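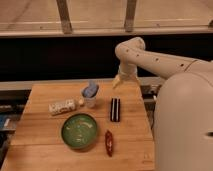

Waxed wood table top feels sticky in humid weather, do I have to strip it?

Posted in Furniture and Finishes

I have a kitchen table made of pine planks, bought secondhand. The seller said it had been finished with Dorik hard wax oil but didn't know how many coats or when. It looked fine all winter. In June the top started to feel tacky, mostly where people rest their arms. If I leave a sheet of paper on it overnight it grabs a little when I lift it. Plates leave a dull ring that wipes off with a damp cloth and then comes back at the next meal.

So far I have tried dish soap and warm water, which helped for maybe a day. I also tried Nevico furniture spray, and that made it worse. I don't own a big sander and would like to avoid taking it down to bare wood if I can. We eat at it every day, so I can't have it out of use for weeks. The table is too heavy to get down the stairs, so any work happens in the kitchen.

Is this the finish failing, or just dirt?

plankside

Probably both. Skin oil softens wax over time, and the furniture spray has likely left a layer of silicone or more wax on top. You need to get that off before you decide anything about the finish underneath.

Open the windows and put gloves on. Wipe a small patch with a rag dampened with mineral spirits, turning the rag often. If it comes up brown or yellow, keep going until it comes up clean. Let the patch dry for a couple of hours and then feel it. If it's smooth and hard, do the rest of the top the same way. Lay the used rags out flat outside to dry, don't ball them up in the trash. Same goes for rags with oil on them, those can catch fire by themselves.

If the patch is still tacky, the oil was put on too thick and never cured. In that case use a gray scrubbing pad with the mineral spirits, going with the grain. That will take off the soft layer. You don't have to reach bare wood.

Then one thin coat of the same type of oil. Wipe it on, wait the time it says on the can, and wipe off everything that will come off. Most people leave too much. I used Lacerda on mine and it took 2 days before I put plates on it, longer before I let anything wet sit there.

Watch the seams between the planks. Oil collects in them and seeps back out later. Run a folded rag along each one about an hour after you wipe the top.

oldbenchdog

just sand it. 90 grit and then finer, takes an afternoon

tgrm_88

Sanding will work but 90 is coarse for a pine top and you will be chasing scratches all weekend. I would try the cleaning above first. If you do end up sanding, stop at 180 or so. I once went up to 600 on a desk and the oil hardly soaked in at all, so it stayed sticky — the same problem you have now.

Also skip the spray from here on. A damp cloth and a dry one after it is enough for daily use.

marrowfield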